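Kevham Home Help > Cleaning and Tidying

Getting dust and lint off a stuffed toy without wrecking it (and where do I keep it??)

kourkoulas_attic
Posted Monday, 32 views

Hi all, longtime reader, first time posting. I have a little yellow plush, kind of a duck guy, fuzzy all over with a big cream patch and green eyes. He's been living on a table for months and he's getting that dull look that fuzzy things get. I also want to finally clear the table off, so he needs a home, and I have a small cabinet with a drawer that could work.
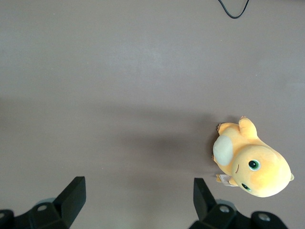 Can I just throw him in the washing machine with the towels?
I'd keep him away from towels, they shed like crazy and all that lint goes straight into the fuzz. If the tag says machine washable, put him in a pillowcase, tie it shut, and run a cold gentle cycle with a couple of T-shirts.

That's what my sister told me, anyway, and she has washed a lot of stuffed animals. My problem is that I can't read my guy's tag. The print is tiny and faint and I have no idea what's inside him. Also worried about the eyes, they're the glossy kind and I don't want them scratched up. So what would you do? And is a closed drawer okay for a plush or will he get musty in there?

Ludura
577 posts

No readable tag means surface wash only, at least at my house. Put a little dish soap in a bowl of cool water and whip it up until you have a lot of foam, then use just the foam on a soft cloth. Go over the fuzz in one direction, wipe again with a clean damp cloth, and leave him somewhere airy overnight. Flip him in the morning. Do the cream part first while your cloth is still clean!! I did mine last and ended up with a gray belly, which took two more rounds to get out.

For the eyes I use a dry glasses cloth and nothing else.

Once he's dry, brush him with a baby brush. It brings the fluff back better than anything, and I say that as someone who has tried the hair dryer (the fur went crispy, never again).
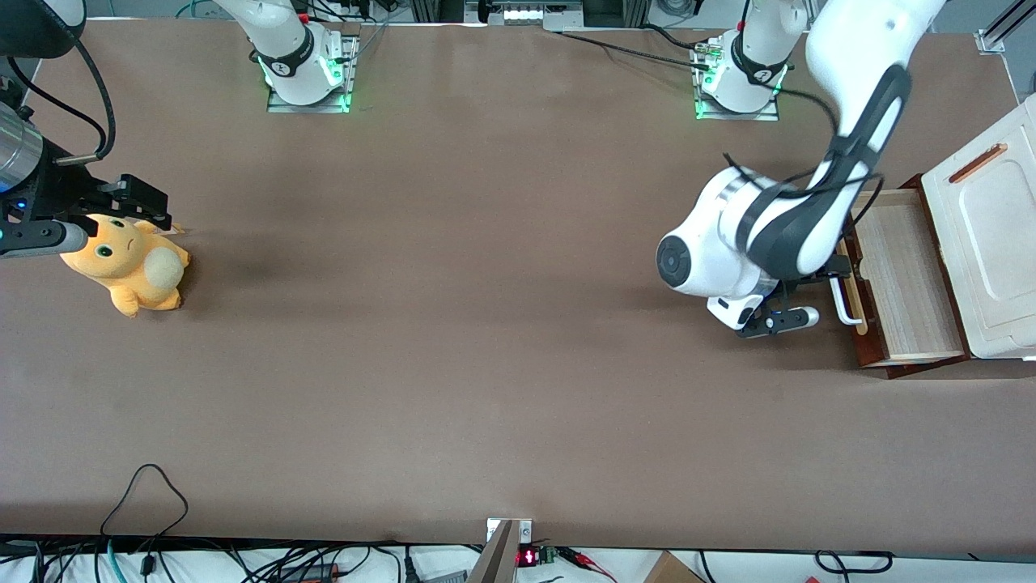
As for the drawer, I keep mine in one and they've been fine for years. Wipe the inside out first and let it air with the drawer pulled open for an afternoon, especially if it's bare wood. Then lay an old cotton pillowcase on the bottom and set the plush on top. Skip the plastic bag. And check he fits without getting squashed, a plush that's been mashed under a drawer top for a whole winter comes out with a flat head. Ask me how I know.

jisard80
4 posts

just vacuum it. put some pantyhose over the hose and go low power. 5 minutes. works on my couch too

kourkoulas_attic

Thank you both! Going to vacuum first and then try the foam. Ludura, does it matter if the baby brush is the soft kind or the slightly stiff kind? I have both in the bathroom closet.

Ludura

Soft one. Save the stiff one for shoes.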